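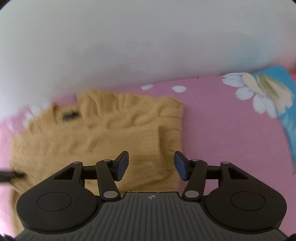 4.2 Das Falten von Strickwaren

Wer sich mit der Frage befasst, ob Maschinen uns die Wäsche abnehmen können, landet früher oder später beim Pullover, und wir möchten gleich zugeben, dass wir ihn anfangs unterschätzt haben. Handtücher und Geschirrtücher, von denen im vorigen Abschnitt die Rede war, haben vier Ecken und eine Gestalt, die sich aus diesen Ecken recht gut erschließen lässt. Ein Pullover hat Ärmel, einen Kragen, Bündchen, ein Vorne und ein Hinten - und liegt er erst einmal zerknüllt auf dem Bett, so ist von alledem oft wenig zu erkennen. Maribel Usuga, die den größten Teil der Vorführungen betreut hat, legte deshalb von Beginn an Wert darauf, dass die Kleidungsstücke in häuslicher Umgebung gefaltet wurden und die Unterlage so weich und uneben blieb, wie sie im Alltag eben ist.

Dem Datensatz Skolitz liegen für diese Aufgabe 762 von Menschen mit Handgreifern ausgeführte Faltvorgänge zugrunde, von denen 319 auf grobe Strickware entfallen. Die daraus gelernte Steuerung lief anschließend auf dem zweiarmigen Versuchsaufbau in Avholm, und zwar ohne Nachtraining für das einzelne Kleidungsstück. Als gelungen galt ein Versuch dann, wenn beide Ärmel auf dem Rumpf lagen und das Stück sich anheben ließ, ohne wieder auseinanderzufallen. Dieses Kriterium ist großzügig, das wissen wir wohl; Despina Andreadis hätte es gern strenger gefasst, und für eine spätere Arbeit werden wir ihrem Rat vermutlich folgen.
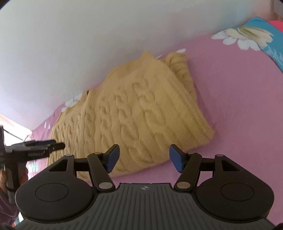
Abbildung 7: Längs gefalteter Pullover mit Zopfmuster, davor der geöffnete Handgreifer, links ein zweites Gerät.

Die meiste Mühe bereitete uns die Dicke des Materials. Bei einem dünnen Hemd genügt es, die Finger flach heranzuführen und zu schließen; bei schwerem Strick dagegen muss die Steuerung entscheiden, ob sie eine Lage oder gleich mehrere fassen will, und von oben ist der Unterschied kaum auszumachen. Am zusammengelegten Pullover in Abbildung 7 lässt sich das gut nachvollziehen: Der Ärmel ist über den Rumpf zurückgeschlagen, das Ganze bauscht sich ein wenig auf, und am Kragen liegt eine Strickfalte über der anderen. Ein Mensch fühlt hier nach und korrigiert, ohne darüber nachzudenken. Unsere Steuerung griff an solchen Stellen gern zu tief und zog die Unterlage mit.

Heino Navickas hat daraufhin vorgeschlagen, vor dem eigentlichen Griff einen kurzen Probehub von 8 Millimetern einzufügen und erst danach fest zuzufassen. Das kostet Zeit, hat sich aber bei den Bündchen bewährt, während es am Kragen nur wenig half. Wir sind daher zurückhaltend, was die Ausgangsfrage angeht. Glatte Wäsche würden wir der Maschine unter Aufsicht bereits anvertrauen, den dicken Winterpullover vorerst noch nicht. Wie sich die Ergebnisse verändern, wenn zusätzlich die Kraft an den Fingern gemessen wird, behandelt Abschnitt 4.3.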